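Cadow CG-2 Parallel Gripper

**Status:** on sale, with a safety notice for early units (updated August 20, 2021)

Two-finger electric gripper for light handling: tableware, trays, small packaged goods. The flat black jaw pads are bolted to the finger bases and can be changed without removing the gripper from the wrist.

| Item | Value |
|---|---|
| Stroke | 100 mm |
| Weight | 780 g |
| Controller | Yagi, firmware 31 or later |
| Order code | CG2-138 |

## Safety notice: jaw opens on restart

In June a unit on test at our Idberg works dropped a bowl when power came back after an emergency stop. The controller ran its homing routine at once and drove the fingers fully open. Firmware 30 and earlier is affected. The fault is in the start-up sequence – the brake and motor are sound.

Until the firmware is updated:

- Keep hands clear of the fingers when restoring power.
- Do not carry glass or filled containers.
- Clear any held part by hand, with power off, before a restart.

A second fault concerns pad bolts working loose under repeated side loads. Check them at each shift change and replace any bolt with a worn head.

## Checking the fix

1. Load firmware 31 from the Cluter service tool and cycle the power.
2. Set out plastic dishware with clear space between the pieces, and bring the open fingers in over the table. 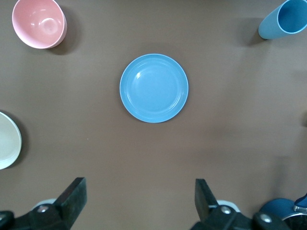
3. Grip one piece, press the emergency stop, then restore power. The fingers must hold until a release command is sent.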